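Search this guide

Polby Desk Power Rail — Set-up and User Guide
Section 4: Positioning, connecting and first use
Revised 17/07/2020

This section covers the Polby rail in its bench-top and under-shelf positions. For the recessed version sold with Nudau cabinetry, use the separate sheet packed with the cabinet. Section 3 (mounting hardware) must be completed before you start if the rail is to be fixed under a shelf.

4.1 Before you start

Check that the carton contains the rail, the supply lead, two end caps, the cable comb and the bag of adhesive feet. The screws for under-shelf mounting are packed in the Section 3 bag and are not needed for bench-top use.

Choose a position that meets all of the following:
- The surface is flat, dry and wide enough to take the full length of the rail.
- The wall outlet can be reached by the supply lead without an extension cord.
- The rail is at least 400 mm from the edge of any sink, basin or cooktop.
- There is clear air above the rail. Do not cover it with papers, cloths or cushions.

CAUTION: Do not connect the rail to another power board, and do not connect a power board to the rail. Overloading can trip the rail's cut-out or damage the supply lead.

4.2 Fitting the feet (bench-top position)

1. Turn the rail upside down on a soft cloth.
2. Wipe the four recesses in the base with a dry cloth. Do not use solvent or methylated spirits on the casing.
3. Peel the backing from each foot and press it into its recess for several seconds.
4. Leave the rail upside down for two hours. The adhesive will hold before then but may creep if the rail is dragged.
5. Turn the rail over and place it in position. Lift it when you need to move it.

Note: On polished stone, wipe the surface as well as the feet. Bench sealers and polishes leave a film that prevents the feet from gripping. If the rail still slides after the film is removed, order the wider Rana feet listed in Section 7.

4.3 Connecting the supply lead

1. Make sure the wall outlet is switched off.
2. Push the supply lead into the socket at the left-hand end of the rail until the collar sits flush with the casing. A gap at the collar means that the lead is not fully home.
3. Fit the end caps. The cap with the notch goes over the supply lead.
4. Plug the lead into the wall outlet and switch on.
5. Press the main switch on the rail. The indicator shows green.

If the indicator shows amber, switch off at the wall and repeat steps 2 to 5. If it stays amber, do not use the rail. See Section 6, Fault indications.

4.4 Connecting laptops and other equipment

The rail has mains outlets along the top and USB charging ports on the front face. The charging ports supply power only and do not carry data. A laptop that draws more than the ports can supply will charge slowly or report that it is not charging. In that case use the charger supplied by the laptop's maker in one of the mains outlets.

1. Set the laptop down before you connect it, so that the weight of the machine is never carried by the cable.
2. Route the cable from the rail to the side of the laptop nearest its charging port. Leave a little slack.
3. Push the connector in straight. Do not rock it from side to side.
4. Check the charging indicator on the laptop or its screen, where fitted.
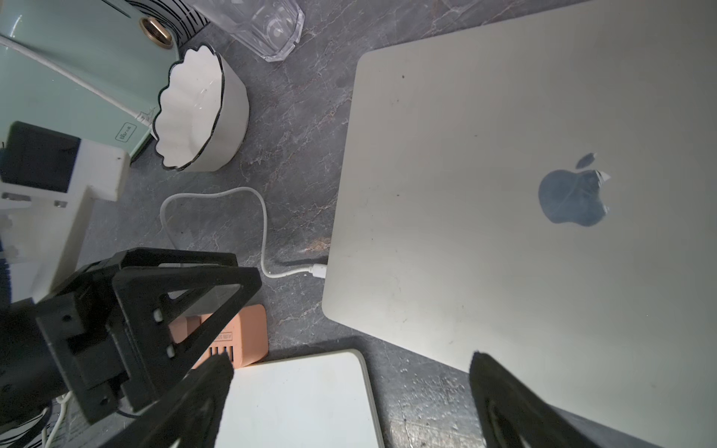 Figure 4-3. Closed laptop with charging cable connected at the side.

5. Press the slack into the cable comb at the front of the rail. The comb accepts cables up to 7 mm thick. Thicker cables should be left outside it.

Note: Many laptops can be charged with the lid down. Some run warm when they do so. Follow the maker's advice, and do not stack books or other devices on a laptop while it is charging.

CAUTION: Disconnect by holding the connector. Pulling on the cable strains the joint behind the connector, and damage there may not show from the outside.

4.5 Setting the standby timer

The timer switches off the charging ports after a set period. It has no effect on the mains outlets. The rail leaves the factory with the timer off.

1. Hold the timer button until the indicator flashes.
2. Press the button once for each hour required, up to a maximum of seven.
3. Wait. The indicator flashes once for each hour set, then returns to green.
4. To cancel the timer, hold the button until the indicator goes out and comes back on.

The setting is kept if the rail is switched off at its main switch. It is lost if the rail is unplugged or the power fails — set it again after any outage.

4.6 Use with the Grarnora wall controller

Skip this part if you do not have a Grarnora controller.

1. Switch the rail off, then on again.
2. Within two minutes, press PAIR on the controller.
3. When the rail indicator changes colour to blue, press PAIR again to confirm.

The controller takes priority over the timer on the rail. If both are set, the rail follows the controller. Units made before January use an earlier radio module and must be paired within one metre of the controller. They can be moved into place afterwards.

4.7 Routine care

- Dust the rail with a dry cloth. Switch off at the wall first.
- If liquid is spilled on the rail, switch off at the wall, unplug the supply lead and do not use the rail again until it has been inspected by a licensed electrician.
- Check cables for splits, flattened sections and discoloured connectors. Replace any that show damage.
- Check the feet whenever the rail is moved. Replace all four together so that the rail sits level.

Do not open the casing. There are no parts inside that can be serviced by the user, and breaking the seal on the base ends the warranty.

Continue to Section 5 for under-shelf lighting connections.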